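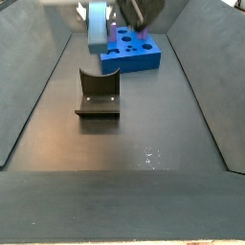 Chapter 6
Bins, Trays and Totes: The Small Spaces Where Things Wait

Pick any object near you and ask where it spent last month. Chances are good that it sat in a bin. Before a product reaches a shelf, and before a part reaches the bench where it gets used, it waits in a container with a floor and four walls. We walk past these containers every day and hardly see them, which is a shame, as there is a surprising amount of good thinking in them!

Take the walls. Many storage bins are wider at the top than at the floor. Engineers call this slope draft, and it does several jobs at once. A molded bin with draft slips out of its mold more easily. Empty bins can nest inside each other, so a stack of them takes up far less room on the trip home. And a hand reaching in has a little more space to work with. The price is floor area. A bin that measures 390 millimeters across the rim might measure only 321 across the floor, and if you plan your packing from the rim, you will run out of room (every beginner does this once, and so did both authors).

Then there is the question of what goes inside. A single odd-shaped part in a deep bin can slide, tip or end up lying on its face. Parts with a flat base tend to stay where you put them. Blocks with holes through the top are a favorite of ours: the holes save weight, and they can also hold pegs, drill bits or test tubes upright. A cradle works differently. Its curved edge takes the weight of something round, and a raised lip along the front keeps the load from creeping forward.

Color matters more than you might expect. When Hedvig Ljungberg reorganized the parts room at Fjeld, nearly everything in it was black or dark gray, bins included. Dark parts on a dark floor are hard to pick out, especially at the far end where the walls throw a shadow. She changed very little. Some parts were remade in bright blue, the lamps were moved, and the people doing the picking stopped leaning in to squint. We will come back to her room in Section 6.4, with the floor plan.

In this chapter you will learn to:

Measure the usable floor of a bin with sloping walls
Choose between a cradle, a block and a loose insert
Work out how many empty bins nest in a given height
Plan a layout so that small parts stay in view

Before You Start

Find a bin, a drawer or a deep tray at home. Measure it at the rim and again at the floor, and write both sets of numbers down. Put two objects of different heights inside and look at them from your usual standing position. Keep your notes for Exercise 6.1.

6.1 Rim and Floor

Suppose a bin is 1000 millimeters long at the rim, and each end wall leans in by 70 millimeters on its way down.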